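The rule sheet should fit on one page

I have a strong opinion about checklists, which is a sad thing to admit at my age, but it's where eleven years of working near robot teams has gotten me. The opinion is that most of the rules we write for collecting demonstration data are written by people who haven't collected any lately. I include myself. I wrote a bunch of them.

What set me off was a document that landed in my inbox last month from Clavley, where I do contract work a few days a week. It was the new standard for recording hand tasks. Writing, folding, sorting, opening jars, all the small stuff that people do at a table without thinking and that robots are still pretty awful at. The standard had 432 numbered requirements. I read every one of them, over two evenings and most of a pot of coffee, and by the end I could not have told you whether a person was allowed to rest an elbow on the table. (They're not. It's item 288. I had to go back and search for it.)

Now, I'm not against rules. I've seen what you get without them. My first job in this field was at a little outfit called Brirnix, and we had no rules at all – we had a shelf of stuff and a sign-up sheet. People came in, picked something off the shelf, and did whatever seemed reasonable. One guy wrote his grocery list for an hour. One woman capped and uncapped the same marker until her shift ended, and when we asked her why, she said that was what she thought we wanted, and you know what, fair enough. We ended up with 731 clips and kept 24. I still remember typing those two numbers into a spreadsheet and going for a very long walk.

So yes, write things down. My gripe is with what gets written down and who it's for.

Take gloves. Every standard I've seen has a section on gloves, and every one of them gets it a bit wrong. The Clavley version says gloves "shall be of uniform dark color and free from visible wear." Great. It says nothing about fit! If you've ever tried to write your name in gloves that are half a size too big, you know the fit is the whole story. The fabric bunches at the fingertips, you squeeze harder to make up for it, your letters get huge, and now the person is teaching the machine how to write like someone in oven mitts. And the person watching the footage later, who checks off "dark, uniform, no wear," passes it right along.

Then there's the helper hand. When you write on a loose sheet, one hand does the writing and the other one holds the paper still. You've done this since first grade and I'd bet you have never once been told to. But a standard that only talks about the "active hand" (that's the phrase, and I dislike it) treats the other one as if it were on break. I've watched new people keep their second hand in their lap because the instructions never mentioned it, and then chase the sheet across the table with the tip of the pencil.
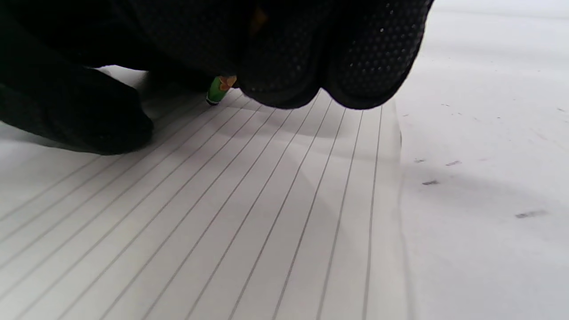 The rule I'd like to see is very plain: use both hands the way you would at home. That's it. If you'd hold the paper down, hold it down. If you'd turn the sheet a little because of how your wrist works, turn it. I'd put that sentence at the top of the page in big letters, and I'd cut 40 or 50 others to make room.

People push back on this, and I get it. The pushback goes like this: "the way you would at home" isn't a requirement, you can't audit it, two reviewers will disagree. True, true, and true. But look at what the auditable rules do to people. We had one at Brirnix, once we finally started making rules, that said the tip of the writing tool must be in view at the start of every recording. Sounds harmless. Within a week everybody was holding their pencils way up at the back end, like a paintbrush, so the tip would show. We hit full compliance and the handwriting went to pieces. It was my rule, by the way. I was so proud of it.

A good requirement, to my mind, is one where following it lazily still gets you something useful. "Start with a blank page" is like that. You can be tired and grumpy and thinking about lunch, and you'll still put down a blank page. "Hold the pencil as you normally hold it" is like that too. "Maintain a natural yet fully visible grip posture throughout the task interval" is a sentence that makes people stiffen up just reading it. I've seen shoulders rise.

And please, can we talk about clean tables. The Clavley standard wants the work surface "free of all marks." I understand where it comes from. Somebody had a bad batch once and blamed a stain. But tables where people write have marks on them. Mine does. There are graphite rubs all over the right side where my hand drags, and there's a blue dot that has survived two apartments. If a robot is ever going to help a kid with homework at a kitchen table, it had better not fall apart at the sight of a smudge. I'd say wipe up anything sticky, move anything that doesn't belong, and leave the rest alone.

A friend at Irance disagrees with me on this one, loudly, and I'll give her side a fair hearing. Her view is that you start strict and loosen up later. Clean table, same paper, same light, until you know the basics work, and then you let the mess in on purpose, a bit at a time, so that you know which bit broke things. That's a respectable way to work. My trouble with it is that "later" has a way of not showing up. The strict version gets printed, it gets laminated, it gets handed to the new folks in April, and two years on people are scrubbing a table between takes and can't tell you why. If you want to loosen a rule later, put the date you plan to look at it again right next to the rule. I have asked for this at three companies. Kpodo is the only one that did it, and their sheet got shorter every spring.

Kpodo had one other habit I wish everybody would steal. Whoever wanted to add a rule had to sit down and do 24 takes under it first. Gloves on, in the chair, no skipping. I cannot tell you how many rules died in that chair! A manager there wanted all writing done with the forearm off the table, for reasons that had to do with a chart. He got through nine takes, shook out his arm, and withdrew the suggestion. He was nice about it. I've thought of him often while reading the 432.

Which gets me to the part I care about most, and where I may lose some of you. We talk about these standards as if they were for the machine. They're for people. The person in the chair is the one who reads the sheet, or doesn't, and gets a sore hand, or doesn't. Rest breaks are item 397 in the Clavley document. That's after the section on naming files. If I were running things, breaks would be the second line on the page, and the first thing a reviewer asked about, and there'd be an actual number of minutes instead of "as appropriate." Tired hands write differently. You want that in your data sometimes, sure, but you want it because you chose it, and you want to have asked the person whose hand it is.

The same goes for throwing things out. Most sheets tell you at length what makes a clip bad. Very few tell the person in the chair that it's fine to mess up. If the pencil slips or the sheet slides, people freeze, or they apologize, or they stop the recording. And the slip and the recovery is gold, in my opinion! I would so much sooner have one clip where somebody loses their grip and sorts it out than another dozen perfect straight lines. So my page would say: if something goes wrong, fix it the way you normally would and keep going. We'll decide later.

Cost comes up too, of course. Somebody always says a short sheet means more review time on the back end. Could be. On the last job where I had any say, we recorded 499 clips under a one-page sheet, and yes, the reviewers grumbled, and yes, there were arguments over lunch about what counted as a normal grip. I thought the arguments were great. People were looking at the hands again instead of at the form. I'm told not everyone enjoyed lunch as much as I did.

I sent Clavley my notes last week. They ran longer than a page, which my friend at Irance has already brought up twice. The short version was: keep the safety items word for word, keep the privacy items, move the breaks to the top, add something on glove fit, say out loud that both hands count, put a review date on everything else, and get whoever signs off on it to do a couple dozen takes with a pencil before it goes out. I haven't heard back on the last part. I did offer to bring the gloves, in several sizes.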